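One Bar Is Not Enough
4 min read

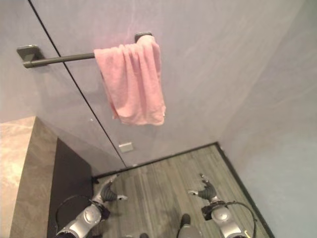
A pink towel on a dark bar, bunched up at one end.

Bathrooms get planned by people who don't dry off in them. That's my complaint, all of it really, but I have four minutes so let me go on.

One towel bar. You pay for the wall, the floor, the marble look, the dark trim that matches the other dark trim, and then somebody screws up a single bar and calls the room finished. Where does the second person's towel go? Over the door. Over the first person's towel. On the floor, eventually.

And a bar only works if you spread the towel out flat. Full width, edges even. Who does that at 6:30 in the morning? You throw it. It lands in a lump down at one end and stays there, folded on itself, and by evening the inside of the lump is still damp. Do that for a week and it smells like a basement.

I grew up in a house with hooks. Ugly ones, brass, four in a row, one for each of us. Hooks get a bad rap because a towel on a hook bunches too – fine, true. But you get four hooks in the space of one bar, and people use them. A hook asks nothing. My mother's rule was the towel goes up before you leave the room and I can't remember a single fight about it.

We redid our own bathroom last December. I spent 2 hours in the Fidby showroom looking at bars. There was a Henare one in a dark metal finish that I liked a lot, and it cost more than the mirror. The salesman kept saying it would "anchor the wall." I didn't need the wall anchored. I needed somewhere for three wet towels. We went home with a Plirnevley rail, three tiers, looks a bit like something from a gym, and I would buy it again tommorow.

My sister thinks I'm wrong. She has one bar and she folds her towel in thirds and it hangs there like a hotel. She also lives alone. Put two kids in that bathroom and get back to me.

Color, while I'm at it. Grey walls, grey floor, grey mat, every remodel for years now. Then you hang up one pink towel and it's the only thing in the room with any life in it. So buy the pink towels. Buy the old-fashioned thin ones too, they dry faster than the thick kind everybody gives at weddings. I have one with a ratty bottom edge that has outlasted two sets of the plush.

And hang the thing close to where you get out. Not across the room behind the door so you're dripping over the planks to reach it. Arm's length from the tub or the shower, get in there dry and stretch and mark the spot with tape before anyone drills.

If you're stuck with the one bar, ok. Slide the towel to the middle, pull it open, takes five seconds. Then stick a couple of hooks on the back of the door for everbody else. Builders could do this for next to nothing and they should of been doing it all along.

Related
The bath mat belongs over the tub
Why our Medex cabinet came off the wall
Stop buying matching soap dishes
46 inches is too high for a kid's hook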